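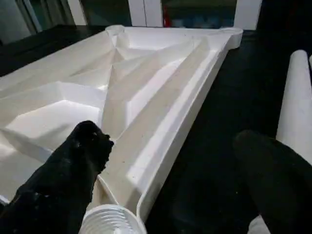 Cell notes, May 2, 2020
White moulded parts, handling rules. Written up by Nia Gethin, checked with Hywel Probert.

1. Before contact
Speed limit stays at 10 per cent for any approach inside a tray. The faceted mouldings have steep walls and the shallow pockets look deeper than they are under our lights. Approach along a ridge, never across one. Log existing specks and scuffs before the first touch, otherwise they get blamed on us.

2. Fingers
Black textured covering on both. Check it for tears at the start of each session and again after every 5 runs. If it has split, stop and fit a new one. Don't tape it.

Thin upright walls: a finger may rest against a wall but must not push on it. Emlyn wants a force figure in the rule. I have left a gap for it until he has measured one.

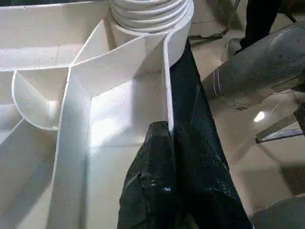 3. People near the cell
Anyone seated close by keeps feet and chair legs outside the reach line. Cables on the floor to be run along the wall or covered. Meirion to redraw the line on the plan, sheet 682.

To do
Ask Shuzhen whether the Trastlow checklist covers ribbed parts. Ours doesn't yet.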